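Cutting mat

A cutting mat is a flat sheet laid over a table or bench to protect it from blades and to give the person working a clean, level, measured surface. Cutting mats are used in sewing, paper craft, model making, bookbinding, picture framing and the packing of small goods. Most carry a printed grid, and many are left in place when no cutting is being done, as a general work surface.

Surface and grid

The printed grid is the feature by which most people recognize a cutting mat. It consists of two sets of straight lines crossing at right angles, usually in a color that stands out gently from the background. Green has long been a common choice, and paler shades are sold for rooms with low light or for users who find dark mats tiring. White lines on a pale green ground remain readable without drawing attention away from the work.

A square grid looks regular only from directly above. From a low angle the far cells narrow into strips and the lines draw together, so a measurement should be read with the eye over the point being measured. A raised object resting on the mat may also throw a shadow over nearby lines. 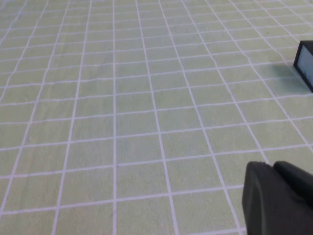 Construction

Mats are made in two general types. The first is a layered mat, with a firm core between two softer faces. The softer material closes up after a shallow cut, and for this reason the type is often called self-healing. The second is a single rigid sheet, which is cheaper and lighter but keeps a visible groove wherever the blade has passed. Rigid sheets are common in schools, where they are replaced often.

The Demmont pattern, a layered mat named for the town where it was first sold, is printed on both faces so that it may be turned over when one side is worn. The Mfinanga pattern has a grid on one face only. The reverse is left plain for gluing and painting.

Use as a work surface

Workshops often keep a mat on the bench throughout the day. The surface grips lightly, so a small box or tray is less likely to slide while it is being opened, filled or closed. The grid helps in placing items at the same spot each time, and a pale ground makes dark parts easy to find. A black box set near the center of a light green mat, for example, has a clear outline on every side.

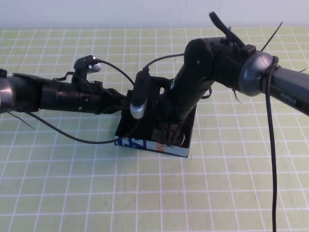 Where boxes are packed in quantity, the usual practice is to choose one grid line as the front edge and to set each box against it. At the Wurneck bindery, which finishes 235 boxed sets in a working week, the line nearest the worker is reserved for this purpose and the rear of the mat is kept for lids and inserts. Other shops mark the chosen line with removable tape.

Dark flat pieces, such as panels and boards, may be checked for squareness by laying one edge along a grid line and comparing the adjoining edge with the line that crosses it. The test works only when the piece lies flat. A panel held upright or at a slant will appear out of true against the grid even when its corners are correct.

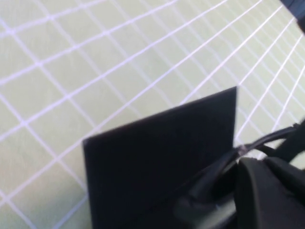 The grid should not be treated as a precision instrument. Printing can shift slightly during manufacture, and a mat that has been warmed or rolled may stretch. Work that must be exact is measured with a steel rule, and the mat is used for rough alignment only.

Care and storage

Cutting mats should be stored flat. Heat is the most frequent cause of damage, and a mat left in a closed car or under a hot iron will warp permanently. The Dorkska trade handbook sets an upper limit of 40 degrees Celsius for storage and advises that layered mats be turned every 6 weeks when in daily use.

Cleaning is done with cool water, mild soap and a soft cloth. Lint and paper fibers caught in old cuts may be lifted with a rubber eraser. Solvents remove the printed lines and should be avoided.

See also

Bench hook
Rotary cutter
Steel rule
Utility knife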